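How many demos before the packet sorting stops being flaky?
Posted by tallgrass_teleop, Wed 19 December

We've been teleoperating our two-arm bench since September and I finally have numbers I like, so here goes! The task is seed packets into a wire basket. We have 400 episodes on it. The policy we trained on the first batch grabbed thick packets fine and mostly shoved the thin ones across the table. Then I threw out 26 episodes where the operator hesitated over the grasp, retrained, and it got noticeably better. Fewer demos, better policy. Has anyone else seen this?

mossback
Yes, but careful. On our Wiver setup we cut the hesitations and the policy forgot how to recover from a missed grab. Those ugly episodes are where the recoveries live.

tallgrass_teleop
Ours weren't recoveries though, the gripper just parked in midair for seconds at a time. I kept everything with a miss and a second try in it.

pinion_jo
Then trim the pauses and keep the episodes. Throwing away whole demos because someone stopped to think seems wasteful to me. The Prastance scripts do it in one pass, anything over 5 seconds with no joint motion gets cut.

mossback
Disagree with trimming. You get a jump in the wrist view and the model learns the jump.

pinion_jo
Not if the arm is still! Nothing moved, so what jumps?

mossback
The other arm. Two-arm bench, remember.

pinion_jo
OK, fair. Both arms still, then.

tallgrass_teleop
Love this, trying it tonight. The other thing I changed was how we place the packets. We used to start every episode with the packet square to the table, and now it goes down at whatever angle it lands. 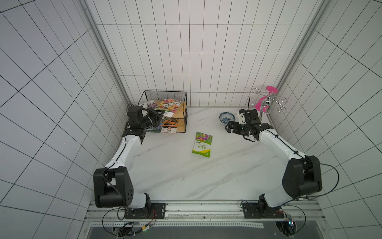 I also swap packets between episodes so the model can't lean on one color, and I leave the bowl and the mug tree out on the table as clutter. Success on flowers it hasn't been trained on went up right away, 19 good placements in the last 26 tries. I did a little dance.

brernine_bench
What about glare on shiny packets? That killed us until we varied the lights.

tallgrass_teleop
Haven't touched the lights yet! Adding it to the list. Did you change them per episode or per session?

brernine_bench
Per session. Per episode made the operators crazy.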